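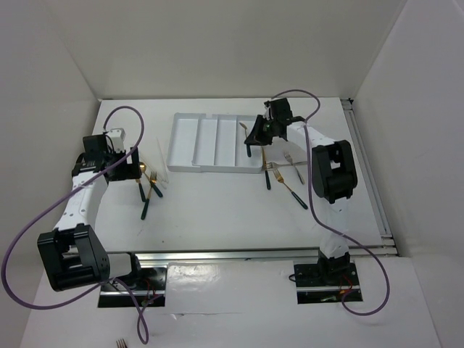

Sorting cutlery in the Sturna bench cell, right gripper over the far-right compartment of the tray.

Sturna two-arm bench cell: a long review after a long time with it

Posted September 23, 2019

I held off writing this one up for a good while. Reviews of robot cells tend to be written in the first week, when the boxes are still in the hallway and everything smells new, and the first week is the least useful week of all. You learn about a cell when you have to get a wrist motor out of it, or when you've wiped the floor of it so many times that you have firm opinions about cloths. So mine comes late, and it goes on a bit, and I hope you'll get yourself a coffee and bear with me.

What you're buying is the bench cell and the pair of arms that go with it. You get the base plates, the rails, the white work surface, and the three pale gray walls that close it in at the back and sides. The front stays open. There are bigger cells around with doors and interlocks and a proper cabinet underneath, and if your arms can hurt somebody you should be shopping for one of those. These are small arms for small jobs, and ours has been sorting knives and forks for most of its life, so that is the work I'll be talking about.

Putting it together

Set aside a full day and don't start after lunch like I did. The frame goes up fast and you'll feel very pleased with yourself, and then you'll reach the walls. They slide down into a channel and want to be perfectly square before the last one will seat, and mine was out by a hair at the back left corner. I loosened everything, pushed the frame against a heavy toolbox, and tightened it up again in the order the booklet asks for, which of course I should have done the first time. After that it went in like a drawer.

The booklet is good, by the way! Big drawings, and the screws are printed at actual size so you can lay one on the page and be sure. The one page I'd change is the page on the arm mounts. It has you bolt both base plates down hard before you fit the arms, and I'd leave them a quarter turn loose. Once the arms are on you want to reach each gripper over to the middle of the surface by hand, with the power off, and see that both of them get to the places you care about. Then tighten. I found the right one wanted to come in toward the middle by the width of my thumb, and it was a much nicer job doing that with four loose bolts than with four tight ones and a sore wrist.

Both arms mount at the front, one on each side, and reach away from you toward the back. I've used a cell that had them coming from the back wall and I much prefer this. Everything you have to unscrew, unplug or tap with a knuckle is right there on your side. The cost is that you lean over the arms whenever you set out the work, and I've put my sleeve into the left elbow more than once (power off, always, please, and roll your sleeves up anyway).

Cables

I have to give the cables their own section, and I suspect anybody who has looked after an arm will understand.

The leads that came in the box were stiff black ones and I never got on with them. They pulled at the wrist when the arm reached far forward, and you could see it in the work: a gripper that closed beautifully near the middle of the surface would come down a touch off near the corners. I changed both for the long purple ones from Ovgate. They are softer and they come with more length than you think you want. You do want it. Each one goes up over the top of the wrist, down along the forearm, and then out in a good wide curve before it comes back to the base. The left one swings out by the wall and the right one comes down across the front rail.

The wide curve is the whole trick, and I got there by doing it wrong. My first try was very tidy, with the cable tied down close along every link, and it looked like a catalog. Then I ran the arm through its full reach and it tugged on the connector so hard that I had to reseat it. So let it swoop. It looks a bit like a garden hose somebody forgot to coil, and it has given me no trouble.

Two things to watch, though. The first is that a slack cable on the front rail can drift onto the work surface, and with cutlery lying around you can end up with a fork handle underneath it. The gripper doesn't know about that and will pull the fork, and the fork will pull the cable. I look for it each time I lay out a fresh pile. The second is the little red and orange wires down by the right base joint. They sit out in the open, and I wish Sturna made a cover for them. I brush around them with a dry paintbrush, very gently, and I don't let the cloth anywhere near.

The surface

White was a lovely choice for cleaning and a less lovely one for seeing. Dirt shows right away, and a single dark speck jumps out at you from across the bench, so the floor of the cell stays honest. Gold and dark green cutlery shows up wonderfully too. Pale things are harder. We have some thin whitish stick-like pieces in our mix, and against that surface they nearly vanish, even to my eyes, and I know where I dropped them! If your parts are pale, lay a darker mat down before you do anything else. Darko sells a thin gray one which can be trimmed with kitchen scissors. It lifted a little at the edges in warm weather and I took it out again for the cutlery, but for other jobs it goes back in.

The tray is a plain light gray plastic one with four narrow compartments, and it's from Kundness. It didn't come with the cell. I mention it because a shallow rim has been kind to us. A deeper drawer insert I tried earlier caught the gripper fingers on the way out if the arm came in at a slant, and a caught finger is how you end up stripping a wrist joint. With the shallow one the fingers clear the dividers, and you can set the compartments quite close to the back of the surface and still get in from the side.

Looking after it

Sturna asks for a check every 500 hours of running. I do a small one far more often than that and save the proper one for when it's due.

The small one is mostly hands. Power off, move each joint slowly, feel for grit. Open and close the fingers. Run a dry cloth along the front rail and the side rail, and look in the corner where they meet, as crumbs of everything gather there. Check the bolts on the base plates. The right-hand plate on mine has a habit of working loose and the left one never has, and I've given up wondering why.

The big one is an afternoon. The elbow housings are large and open, and I've come to be very fond of them for it, as you can get a finger and a screwdriver in at the same time. The grease goes in sparingly. The forearm is dotted with small fasteners, and you should put every one of them into a dish as it comes out. The dish should have a lid. I speak as someone who has been on the floor with a flashlight.

I've had one real repair. At 247 hours the right wrist started to hum and then to lag, and the cell threw a fault each time the gripper came down over the last compartment. The spare motor took 21 days to reach me, which felt like a season. Fitting it was pleasant enough once it came: cable off, wrist off, motor out, motor in, and then the home position set again with the small plastic gauge from the box. Keep that gauge! Mine lives in a labeled bag taped under the bench. I ran the arm slowly for an hour afterward with an empty tray before I trusted it with forks.

The grippers themselves have worn well. The black fingers are narrow at the tip and can pick up a slim handle lying flat, though a fork crossed over another fork will still beat them now and then. Spread the pile a little if you're setting up for the first time, and make it messier as you go.

What I'd change

A cover for the base wiring, as I said. A clip on the front rail for the cable, so it could be held off the surface without being tied down. A second gauge in the box. And I'd like the side walls to come out without touching the back one, because when you do need to get at an arm from the side it's a lot of unscrewing for a small reach.

Sturna says there will be a new wall kit in October, with side panels that lift straight up. I haven't had one in my hands, so I can't tell you whether it fits the older frames, and you may want to ask before you order.

Would I buy it again?

Yes, with the softer cables in the same basket. It's a friendly thing to look after, everything that needs a screwdriver faces you, and the one part that failed was one I could change at my own bench. If you're coming from a single arm, do give yourself time to get used to two cables and two sets of bolts. The upkeep is a good bit more than double, somehow.

My next proper check is the one at 1000 hours, which calls for new belts in both forearms. The belts are already here, in a drawer, next to the fasteners I found under the bench.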